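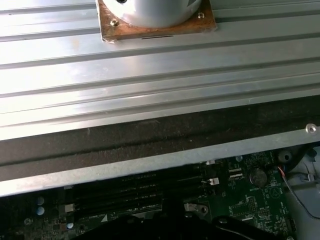

Brushed aluminium and a rusty-brown plate, 11th May

Well, the fourth batch of marmalade is done and I am never peeling another Seville orange as long as I live (I'll be back at it next winter, I know I will). Drita Yordanov dropped off a whole sack from her sister's place at Mamance and I couldn't say no, could I? She stood in the kitchen with her coat on and talked for an hour about the bus changes while I sliced, and then she went off with two jars of the January lot, the dark one that set like a brick.

I did 14 jars this time. The recipe says 400 grams less sugar than Mum used, and I was nervous the whole way through, kept putting blobs on the cold saucer and poking them with my finger. First blob ran. Second blob ran. Third one wrinkled beautifully and I did a little dance by the stove! The colour is gorgeous, much lighter than last time, and the peel hasn't all floated to the top.

The Vlachou hall has its market soon and I've promised 16 jars, so I'm two short and will have to pinch a couple from the back of the pantry. Labels still to write. My handwriting is dreadful and the good pen has gone walkabout again.

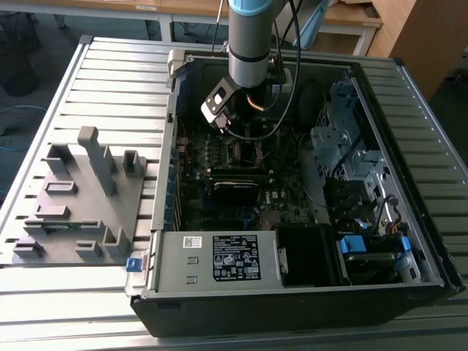 Later, after tea

Rang Staneck about the gutters and got the machine. Tried again, got the machine again. It's meant to rain by the end of the week and the one over the laundry is already hanging like a loose tooth, so I may be out there with a ladder and a bit of wire myself.

Had marmalade on toast for tea, which is not a proper meal, but it was the scrapings from the pot and I regret nothing. Then started the Grutura mystery Drita lent me and got up to page 20 before my eyes went. I reckon it's the brother-in-law. Sticky floor still needs a mop. Tomorrow.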